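Ce site utilise des cookies pour mesurer son audience et améliorer votre navigation. En poursuivant votre lecture, vous acceptez leur utilisation. Accepter | Paramétrer

« Wildale », le feuilleton qui s'arrête sans faire de bruit

Publié le 7 oct. 2021 – Par la rédaction

La dernière prise a été tournée dans la cuisine de la pension, un décor que les habitués connaissent mieux que certaines pièces de leur propre maison. Une femme y range des tasses, un voisin frappe à la porte vitrée, elle lui fait signe d'entrer. Le plan dure moins d'une minute. Il servira d'ouverture à l'ultime épisode de « Wildale », que Sekero diffusera en janvier, et il a été gardé pour la fin du plan de travail à la demande de l'équipe.

Treize saisons, 386 épisodes : le feuilleton n'a jamais été le programme le plus regardé de sa case, ni le plus commenté. Il a rarement eu droit à la couverture des magazines de télévision, le nôtre compris. Il est resté à l'antenne en gardant le même horaire, le même générique à quelques mesures près, et la même petite ville imaginaire où l'on tient une pension, une pharmacie, un garage et un journal local en difficulté.

Wildale n'existe pas. La ville est faite de rues empruntées à Hulleck, où la société de production Lehner s'est installée dans une ancienne halle de conditionnement de fruits. Les extérieurs sont presque tous à distance de marche : la place devant la gare, le quai, l'escalier derrière l'école. Les intérieurs sont construits en dur dans la halle, les uns contre les autres, si bien que la porte du fond de la pharmacie donne sur le couloir de la pension. Les comédiens passent d'un lieu à l'autre en écartant un rideau noir.

Un calendrier serré

Un feuilleton de ce type se fabrique par blocs. À Hulleck, un bloc compte six épisodes, confiés à un même réalisateur et tournés dans le désordre. Toutes les scènes de pharmacie du bloc sont faites à la suite, puis toutes celles du garage, puis on sort si la météo le permet. Un comédien peut ainsi jouer le matin une réconciliation et l'après-midi la dispute qui la précède. La scripte tient à jour un classeur par personnage, avec les vêtements, les coupes de cheveux, les pansements, l'état des ongles. Ces classeurs occupent aujourd'hui tout un mur du bureau de production.

L'écriture suit un rythme différent. Les auteurs travaillent par saison pour les grandes lignes, puis par bloc pour le détail, et les dialogues arrivent parfois sur le plateau alors que le décor est déjà éclairé. La chaîne relit chaque étape. Selon plusieurs anciens de l'atelier, les désaccords ont rarement porté sur les intrigues importantes. On discutait plutôt de la longueur des silences, du nombre de scènes de repas ou de la part laissée à la musique. Sekero aurait voulu davantage de fins d'épisode à suspense. L'atelier en plaçait une à la fin de chaque semaine et laissait les autres soirs se terminer sur une conversation.

Ce choix a longtemps passé pour une faiblesse. Il explique sans doute une partie de la fidélité du public. On pouvait manquer plusieurs soirées et retrouver les personnages là où on les avait laissés, au comptoir ou sur le palier. Les lettres reçues par la production parlent d'ailleurs assez peu des grands événements, mariages ou procès. Elles signalent qu'une horloge retarde, qu'un rôle secondaire n'est plus apparu depuis l'hiver, que la recette évoquée par la patronne de la pension ne donne rien au four.

Les décors et ce qu'ils deviennent

La halle doit être rendue vide à la commune. Le démontage a commencé par le garage, dont les outils étaient prêtés, et se poursuit avec l'appartement du médecin. Une partie du mobilier retournera chez les loueurs. Le reste appartient à Lehner, qui a proposé aux membres de l'équipe de choisir un objet avant la vente. L'enseigne de la pharmacie a été demandée plusieurs fois. Elle ira finalement à la bibliothèque municipale, qui prépare une petite exposition sur le tournage.

La cuisine pose un problème à part. Elle a été refaite à l'identique après un dégât des eaux survenu au cours de la quatrième saison, et ses cloisons sont fixées au sol de façon plus solide qu'un décor ordinaire. Il faudra la découper. Les décorateurs ont demandé qu'un relevé complet soit fait avant, avec les mesures et les teintes, au cas où une suite ou un téléfilm serait commandé un jour. Aucun projet de ce genre n'est annoncé. 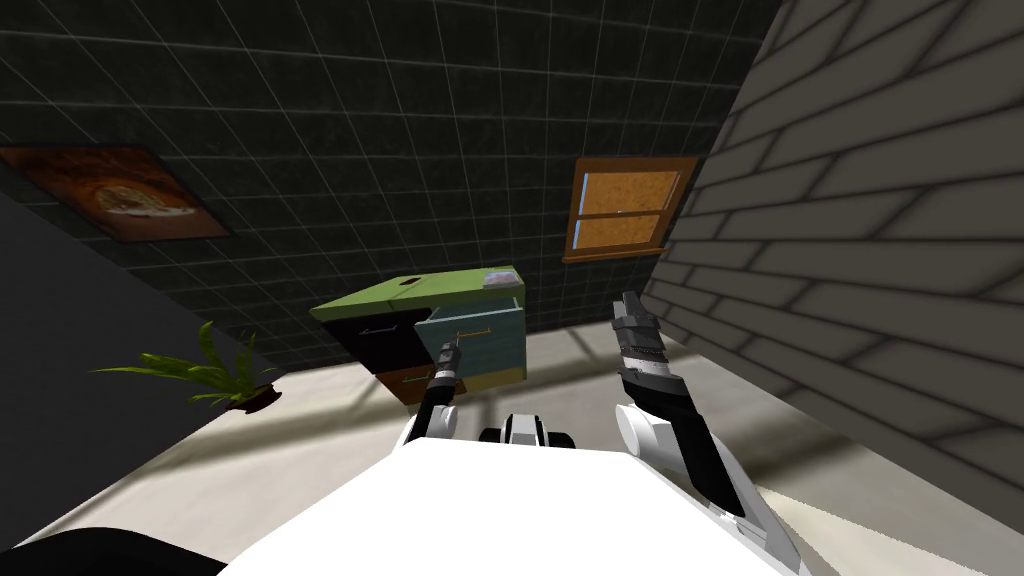
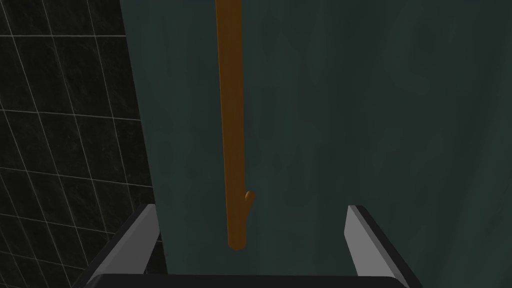
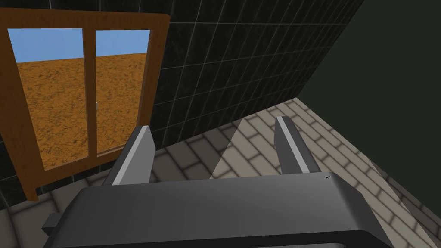

Pinces robotisées, images de synthèse.

Pourquoi arrêter maintenant

La chaîne avance une raison de grille. Sekero veut regrouper ses fictions quotidiennes en début de soirée et réserver l'heure de « Wildale » à un magazine d'information prolongé. Les audiences ont reculé au fil des dernières saisons, de manière régulière et sans chute brutale. Le public du rattrapage a progressé dans le même temps, mais il compte moins dans le calcul des recettes publicitaires, et il arrive souvent avec plusieurs jours de retard.

Du côté de la production, on rappelle que le coût d'un épisode avait peu augmenté depuis le lancement, au prix de plusieurs renoncements. Les scènes de nuit en extérieur ont été réduites, puis presque supprimées. Les figurants du marché sont devenus moins nombreux et les comédiens récurrents se sont mis à faire leurs courses à des heures creuses. Un spectateur attentif peut dater une saison à la seule affluence devant l'étal de fromages.

La décision a été communiquée à l'équipe au printemps, pendant la préparation d'un bloc. Les auteurs ont obtenu de pouvoir écrire une vraie fin, ce qui n'est pas toujours accordé dans ce format. D'autres feuilletons se sont interrompus au milieu d'une intrigue, le dernier épisode diffusé étant simplement le dernier qui avait été livré. Pour « Wildale », deux lignes narratives prévues sur une saison entière ont été ramenées à quelques semaines. Une troisième, l'arrivée d'une sœur cachée, a été abandonnée. Elle était dans les cartons depuis longtemps et l'atelier ne semble pas la regretter.

Une école pour les techniciens

Le feuilleton laisse surtout un vide dans l'emploi local. Il faisait travailler environ 40 techniciens à l'année, auxquels s'ajoutaient les renforts des gros blocs, les coursiers, la cantine. Beaucoup y ont débuté comme stagiaires à la régie ou à la lumière, avant de partir vers le long métrage ou la publicité. Certains revenaient entre deux contrats. Le plateau de Hulleck avait la réputation d'apprendre la vitesse : on y tourne en une journée ce qu'un téléfilm étale sur trois, avec deux caméras et des marques au sol que chacun finit par connaître de mémoire.

Cette vitesse a aussi ses limites, et les premiers à le dire sont ceux qui l'ont pratiquée. Les comédiens invités, habitués à des répétitions, repartaient parfois déçus d'une scène gardée à la première prise. Le son des dialogues dans la pension a toujours souffert de la hauteur de la halle, malgré les tentures ajoutées au-dessus des cloisons. Les défauts des premières saisons, revus aujourd'hui sur la plateforme de la chaîne, sautent aux yeux : visages trop éclairés, portes qui tremblent quand on les claque, zooms hésitants. À partir de la cinquième saison, l'image se stabilise et le jeu se resserre.

La ville a cherché un autre locataire pour la halle. Une série policière a visité les lieux et les a jugés trop éloignés de l'aéroport. Un projet de studio partagé est à l'étude, avec un plateau loué à la journée et des ateliers de construction ouverts aux petites productions. Il suppose des travaux d'isolation que Lehner avait toujours repoussés, le tournage ne laissant jamais assez de semaines libres pour les entreprendre.

Ce que verra le public

Le dernier bloc ne contient ni incendie ni accident, contrairement à ce qu'annonçaient des forums de spectateurs. Il suit la vente de la pension, racontée au fil des visites : un couple avec un chien, un promoteur, une ancienne cliente qui ne vient que pour revoir sa chambre. Presque tous les personnages encore en activité y passent, ainsi que plusieurs revenants. La production n'a pas souhaité en donner la liste. On sait que le facteur des débuts, parti sans explication entre deux saisons, aura droit à une scène et que son absence sera justifiée en une phrase.

L'épisode final a la durée habituelle. Une version longue avait été envisagée, puis écartée pour des questions de grille, et l'idée d'une soirée spéciale avec d'anciens comédiens en plateau n'a pas été retenue. Sekero proposera en revanche l'intégralité des saisons sur sa plateforme dès la semaine de diffusion, y compris les épisodes de la première année, restés longtemps indisponibles à cause des droits d'une chanson entendue dans le bar. La chanson a été remplacée par un morceau instrumental.

À la halle, le rideau noir est toujours accroché entre la pharmacie et la pension. Les équipes de démontage passent par là pour sortir les meubles, faute d'autre ouverture assez large.

« Wildale », saison 13, derniers épisodes en janvier sur Sekero.

Contact – Mentions légales – Abonnements – Tous droits réservés – Haut de page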